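Kirnport
Shop / Tops / Short Sleeve / Nondorora Rib Top

Nondorora Rib Top with Mesh
Made by Csonka
Color: Light Blue
In stock in most sizes
Select size
Add to bag

We stock the Nondorora because people kept writing in to ask for it, and after a long spell of saying no we ordered a small run. The maker's own sheet calls it "the last top you'll reach for." We have no idea what that is supposed to mean. It's a ribbed knit top with some mesh in it. It is soft, it's cut simply, and there are a few things you should know before you pay for one.

What the maker claims

Csonka says the Nondorora is an all-day top that stays cool, holds its shape and doesn't need ironing. Those are three separate claims and we'd give them three different grades.

Stays cool: partly. The mesh lets air through, as mesh does. The rib covers a lot more of you than the mesh, and rib is a fairly close knit. On a warm afternoon in our Wovumside stockroom it felt about like any other soft cotton top, with a bit of relief where the holes are. If you're shopping for something to run in during July, look in the sports section.

Holds its shape: better than we expected, with a catch at the neck that we'll get to.

Doesn't need ironing: true, in the sense that ribbed knits never did. We wouldn't pay extra for that one.

The fabric

The body is a fine vertical rib, narrow enough that across a room it looks like a plain knit. It has give across the width and very little down the length, so it will follow your shape a little. Some people like that. If you buy your tops loose and square, this probably isn't the one for you, and going up a size won't change the way rib behaves.

The label says cotton. The maker's sheet says "premium cotton," and when we asked what was premium about it we got a second copy of the sheet. It feels soft in the hand. We've handled softer and we've handled a good deal worse.

Where the fabric changes from rib to mesh you'll notice a difference in weight as well as in feel. The rib is the heavier of the two and has more body. The mesh is lighter and has small open holes, and it shows whatever you have on under it. Csonka's sheet describes the mesh as "discreet." Wear something close to your skin tone or close to the color of the top and it more or less is.

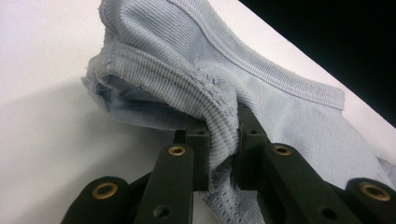

Nondorora in Light Blue: neckband, rib body and mesh.

The neckband

A separate ribbed band runs around the neck, with its ribs set square to the seam so they fan out along the curve. It's a denser piece of knitting than the body and it has a stitched seam where the two join. You can feel that seam with a fingertip if you go looking. Most people who tried the top on here didn't mention it. One did, and she returns everything with a neck seam, so take that as you like.

The catch we mentioned is this. Rib neckbands stretch when they're pulled and come back when they're washed, up to a point. If you take your tops off by hauling on the collar, you'll have a wavy neck before long and no amount of washing will fix it. The product sheet promises a "memory collar." We looked for anything in the construction that would earn the name and found a normal, decently sewn rib band. Pull it off from the hem and it should be fine.

The color

Light Blue is what it says on the bag tag, and it's a pale powder blue. Under cool indoor lighting it leans a little gray. By a window it looks bluer. We mention it early because the most common return on pale blue clothing of any brand is "not the blue I wanted," and that's postage and time for both of us. If you're trying to match it to something you already own, order it on its own first, and check the match in daylight.

There are 2 colors in the range. We carry the blue. The other one arrived from the maker looking nothing like its own swatch and we sent it back. If Csonka sorts that out we'll list it.

Sizing

Comes in 6 sizes, XS to XXL. The size chart on the maker's packaging is for a different top, as far as we can tell. Please ignore it and use the measurements on this page.

Our sample in Medium, laid flat and not stretched:
Chest, underarm to underarm: 22 inches
Length, shoulder to hem: 30 inches

Lay a top you already like on a table, measure it the same way, and compare. That will tell you more than a chart based on somebody's idea of a Medium. Remember the rib will stretch across and your woven shirts won't, so a rib top that measures the same as a woven one will wear bigger.

That length is on the long side. It tucks in well and it covers you when you bend down. Worn untucked on a shorter person it can look like a nightshirt. We say so because one of us bought it and that is now what it's used for, very happily.

Washing and drying

Cold wash, inside out, with things of a similar color. Keep it away from zippers and hooks, which will find the mesh sooner or later. A mesh bag in the machine is a good idea if you own one already.

Dry it flat or over a rack. Csonka allows a low tumble dry on the label. We'd be slow to believe that. Rib tends to pull in lengthwise in a dryer, and when the mesh and the rib shrink by different amounts the join between them puckers. If yours comes out of the dryer puckered, a damp press with your hands on a flat table gets some of it back.

Don't hang it wet from the shoulders. The body gets heavy with water and the neckband takes the load.

Folding and storing it

Ribbed knits like to roll at the edges and this one bunches up if you toss it in a drawer. It'll shake out. For a neat stack, lay it face down on a flat surface, smooth the body from the neck toward the hem, bring the sides in, and fold up from the bottom. Leave the neckband on the outside of the fold so it doesn't pick up a crease across the curve. The maker's sheet recommends a folding board sold by the maker. We don't stock it. Use a magazine.

A hanger is all right for a day or two and poor for a season. Thin wire ones leave points in the shoulders.

Who it's for

Someone who wants a soft, plain, pale top for the house, for under a cardigan, or for warm evenings, and who doesn't mind a bit of mesh. It's pleasant to wear. Our buyer, Jarmo Kuusisto, argued against ordering it and has since stopped arguing, though he still says the mesh is there so the maker has something to put on the box. He may be right. The top would do most of what it does without it.

It's a weak choice for hard wear. Open mesh and rough surfaces don't mix, and a snag in it will spread if you leave it alone. A snag in the rib can usually be eased back through with a blunt needle.

Common questions

Is it see-through?
The rib, hardly. The mesh, yes, to the extent that anything full of holes is.

Will it shrink?
Expect a little on the first wash. The label says "pre-shrunk," as do most labels. Our sample came up slightly shorter after one cold wash and was back to where it started after a day's wear.

Does it itch?
Not for any of us. The seam at the neck is the only place we'd think to warn you about.

Can I wear it to bed?
See above under length.

Is it worth the price?
At full price we'd think it over. It goes into our sale in October most likely, if there's any left, and at that price we'd say yes without much fuss. You can ask to be told when it's reduced using the button under the size menu.

Does the "breathable technology" on the tag mean anything?
It means the mesh.

Returns

You have 30 days from delivery to send it back, unworn, with the tag on. Trying it on at home is fine and we'd expect you to. We can't take back one that's been washed, including one that's been washed "just to see." Return postage is yours to pay unless we sent the wrong item or it has a fault. A pulled stitch in the mesh on arrival counts as a fault, so have a look at that part before you take the tag off.

Details
Item: short sleeve top, ribbed knit with perforated mesh
Color: Light Blue
Neck: ribbed band, stitched seam
Fabric: cotton, per maker's label
Care: cold wash, dry flat
Ships from: Wovumside

Write a review
Tell us how it fit and how it washed. We publish the bad ones too, as long as they're about the top.

Notify me when this item is reduced
Back to Short Sleeve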